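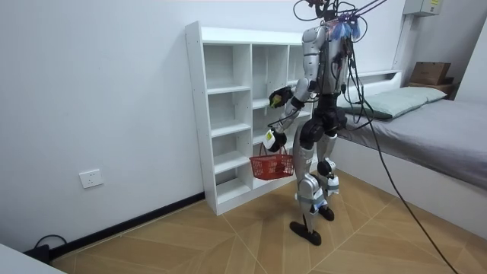
Tall open shelving unit, white, on a light parquet floor.

Open shelving, also called cubby shelving when divided into equal compartments, is a class of storage furniture without doors. It is distinguished from the bookcase by the absence of a fixed purpose and, in many models, by the absence of a back panel.

Construction
Most units sold for household use are made of particleboard faced with melamine, a hard resin-saturated paper bonded to the board under heat and pressure. Exposed edges are covered with a thin strip of the same finish or of plastic. Joints are usually made with wooden dowels and cam fasteners, which allow the unit to be taken apart, though the holes loosen with repeated assembly. Solid wood and steel versions exist and are generally heavier.

Load and stability
Shelf sag increases steeply with span. Dividers shorten the span and carry part of the weight to the base, so a cubby unit resists bending better than a plain shelf of the same board. The Barkora series, made by Wodska, is rated at 500 newtons per compartment when the load is spread evenly. Tall units are fixed to the wall with 2 brackets at the top rail. The tallest Barkora model stands 1,871 millimeters high and weighs considerably more at the base than at the top when loaded as the manual directs. 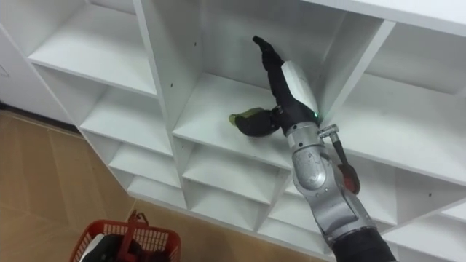 Folau disputes the value of such ratings, arguing that household loads are almost never spread evenly and that a figure for a point load at mid-shelf would be of more use to buyers. The Wodska manual gives no point load figure.

Care
Melamine surfaces are cleaned with a damp cloth and mild soap. Abrasive powders dull the finish. Water standing on an unsealed edge enters the core and causes swelling that cannot be reversed.

See also
Bookcase
Cam fastener
Nedelcu joint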